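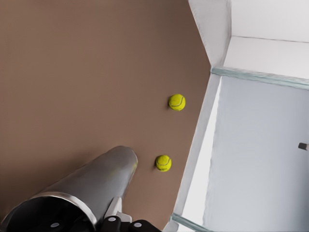 Simulated wrist view, Waaka cell, two tennis balls on the table.

Waaka Simulated Cell: Setup and Maintenance Notes
Maintained by the Skunonley simulation group
Last revised in May

Purpose

These notes set out how the Waaka cell is configured, checked and repaired in simulation. They are intended for staff at Skunonley and at the Noltstead site who run the ball-handling tasks or who alter the cell model. They do not cover training code, which has its own README.

Contents of the release

The release holds the cell model, the gripper model, the ball task definitions and 654 recorded episodes. Of these, 400 were recorded with the current gripper mount. The remainder use the earlier mount and are kept in a separate folder named old_mount. The two sets should not be combined without first reading the section on known faults.

Cell layout

The work surface is a plain brown tabletop with no markings. White panels and clear glass strips bound the table at the side. The panels are fixed bodies and must not be made movable, even for testing. The glass is rendered with a slight blue-green tint at its edges. This tint is a material setting and may be changed in the materials file, but any change must be entered in the change record, as earlier episodes will no longer match.

The tabletop has no texture by design. Users who wish to add one should do so in a copy of the cell.

Gripper

The gripper model has a polished silver cylindrical housing with a rounded tip, together with black mechanical parts and a small off-white bracket. The visual model and the collision model are stored separately. When the housing is moved or resized, both must be edited. The loader does not compare them.

The housing is highly reflective and will pick up colour from nearby objects. A yellowish reflection near the tip is expected when a ball is close to it and should not be reported as a rendering fault.

Balls

The tennis balls share one mesh and one felt material. Starting positions are drawn at the beginning of each episode from the region file. A start is rejected if a ball would touch a side panel, the gripper or another ball. If five starts in a row are rejected, the episode is abandoned and an entry is written to the log.

Setting up the cell

1. Copy the release folder to local storage. Running from the shared drive is not supported.
2. Install the Fitora runtime, version 2, and confirm that it starts without warnings.
3. Load the cell with no balls present. Check that the gripper rests in its home position.
4. Load the ball task and step the simulation until the balls settle.
5. Open the wrist view and compare it with the reference still supplied in the docs folder. The gripper should enter the view from the lower left.
6. Save the settings file under the name of the workstation.

Regular checks

The following checks are to be carried out after any change to the model and before a new block of recording.

Camera mount: confirm that the wrist camera is still attached to the gripper body. An edit to the bracket can detach it silently.
Shadows: each ball should cast a soft shadow onto the table. A missing shadow generally means that the light has reverted to its default.
Contact: lower the gripper slowly onto the bare table. It should stop at the surface without shaking.
Panels: bring a ball against a side panel at low speed. It should not pass through.

Known faults and repair

Ball sinks into the table. The table thickness has been set to zero. Restore the value from the backup settings and reload.

Gripper drifts at rest. Joint damping has been lost during export. Re-export the gripper with damping enabled.

Wrist view is offset in old_mount episodes. The earlier mount held the camera at a different angle. No repair is planned. Use the older camera file when replaying these episodes.

Glass appears solid white. Transparency is disabled in the low-quality render mode. Change to the standard mode.

Reporting

Faults should be entered in the Waaka tracker with the log, the settings file and the episode identifier attached. Reports without a settings file will be returned to the sender.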